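Notes from the Spare Room

The July letter, in which your editor tries to go to bed in the dark and then to find a screwdriver, in that order.
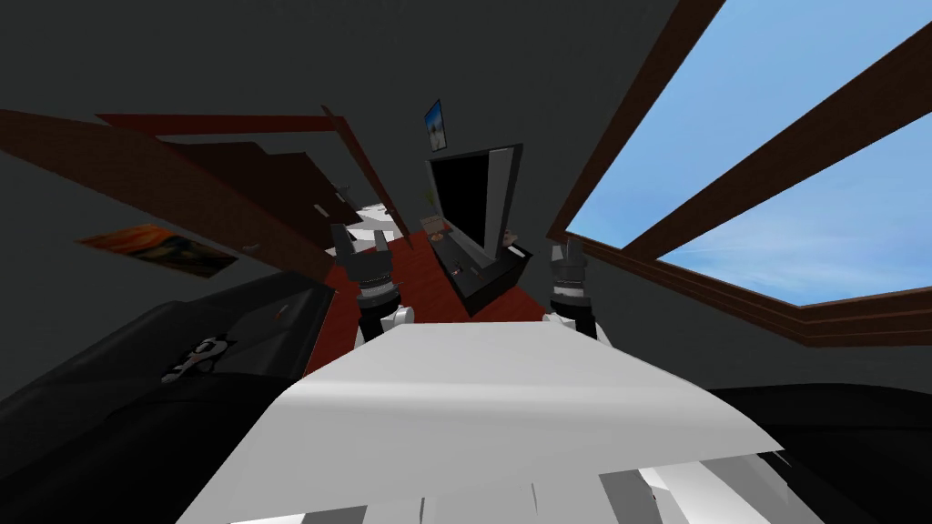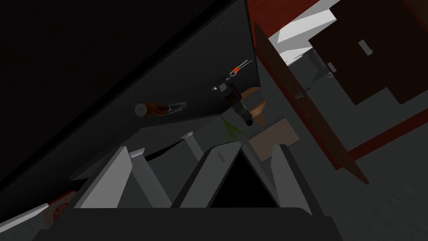 Turning the lights down

Several of you wrote in after the last letter to ask whether dim bedrooms are really worth the fuss. I have been living in one for a month now, so I can report with the authority of a man who has walked into his own dresser.

The theory is simple enough. Bright light in the evening tells your body it is lunchtime, and your body, which is gullible, believes it. So you swap the big ceiling light for something small and low, and you do it well before you want to sleep. I bought two little lamps from the hardware place in Reltstead and put one on each side of the bed. The packaging promised a "candle mood." What I got was the mood of a parking garage, but a warm one.

Did I sleep better? I did, a bit. I also stopped reading in bed, as I could no longer make out the words, and I suspect that did most of the work. My to-be-read pile has gone down by nothing. The ceiling light stays off all the same, mostly out of pride.

If you want to try it, start with one lamp. Put it lower than you think you should. Clear the floor first. I cannot stress the floor enough.

The drawer problem

This brings me to the other thing, the drawer. Fitting a lamp plug calls for a small screwdriver, and every household owns at least 4 of them, none of which can be found while a lamp is in pieces on the rug. I looked in the kitchen drawer. I looked in the other kitchen drawer, the one with the dead batteries and the takeout menus. I ended up using a butter knife, and the butter knife has not forgiven me.

So on Wednesday I emptied the lot onto the dining table and sorted it. Three hours of my life went into this. I found keys to a house I moved out of years ago, a bag of picture hooks with no hooks in it, and enough twist ties to secure a bakery. The tools went into one box. The box has a label. The label says TOOLS, and I'm told this is going too far.

Readers' corner

The reader in Salian who asked about blackout curtains: buy them wider than the window, by a good hand's width each side. Light comes in around the edges and goes straight for your left eye. It is always the left eye.

To the couple in Uken who disagree about a fan at night: I have read both of your letters, all eleven pages, and I'm staying out of it.

And thank you to whoever sent the lavender. My pillow smells like an aunt.

The Hirkari swap

The fall household swap is back in the hall at Hirkari, same arrangement as before. Bring what works, take what you'll use. Lamps, bedding, hand tools and small furniture are all welcome. Mattresses are not, and you know who you are. Last year's table of mystery cables went home with the same man who brought it, and we would like to see that number improve.

The next letter covers squeaky floorboards. I've been told mine can be heard from the street, so send me anything you've tried.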